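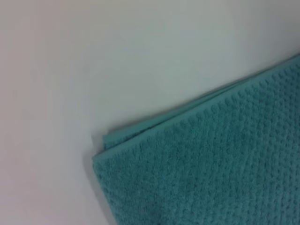

*Folded teal towel on a white surface.*

To: Kendora painters list
Re: Matte varnish frosting on dark hulls

Replying to the post from Saturday, with the relevant part kept for context:

> I've had two batches of escorts go cloudy after the final coat. Black undercoat, dark grey basecoat, two washes, then matte spray from the usual distance. The first batch was done in the garage, the second on the back verandah. Both have a whitish bloom in the recesses and the panel lines are nearly gone. Third batch, sprayed from the same can a week earlier, was fine. Is it the can or the weather? I'd like to have the lot ready for the Wundetgate campaign and don't fancy stripping 23 ships.

Same can and a good earlier batch doesn't clear the can. Matting agent settles, and a can that was shaken well the first time and briefly the second will give two different finishes. Shake for a full 4 minutes after the ball starts to rattle, then fire a test burst onto a piece of black sprue. If the sprue dries grey, the can is the problem and there is no point going further.

If the sprue dries clean, look at humidity. I keep a cheap hygrometer on the shelf and don't spray above 74 per cent. My own frosted models were all done over that figure, mostly in the early evening when the temperature was dropping. A verandah after rain would be worse than the garage.

Distance matters as well. "The usual distance" could mean anything. Too far out and the droplets are part dry when they land, which gives a dusty texture that looks much like humidity frosting but feels rough under a fingernail. Humidity bloom is usually smooth. Check that before choosing a fix.

Fixes, in the order I would try them:

1. One light coat of gloss from the same maker, on one ship only. Leave overnight. In most cases the bloom disappears and the colour comes back.
2. Matte again by brush or airbrush, thinned, once the gloss is hard.
3. If the gloss doesn't take it out, a very thin wipe of olive oil on a cotton bud, left an hour and blotted. It works on smooth bloom. I would not put paint over it afterwards.
4. Strip and start again. Resin hulls need a milder stripper than metal ones, so test under the base first.

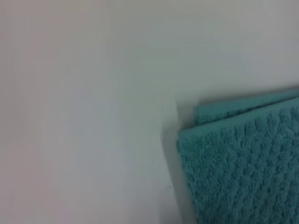

Photo: Kavine hobby page

On the washes: two coats of wash under a matte spray should be fully dry. Mine get 24 hours, longer for the Laskowska resin kits, where the engine recesses are deep and hold liquid. Trapped moisture gives bloom in the recesses and nowhere else, so if your flat deck areas are clear I'd suspect this before the weather.

For the remaining ships I would drop the spray can altogether. Brush-on ultra matte, two thin coats, flat synthetic brush. It takes longer but the humidity is much less of a worry. Leave the flying stems off until the end or they will fog too.

Could you post the can size and the undercoat brand? And whether the bloom is on the raised detail as well as in the panel lines. That would settle most of it.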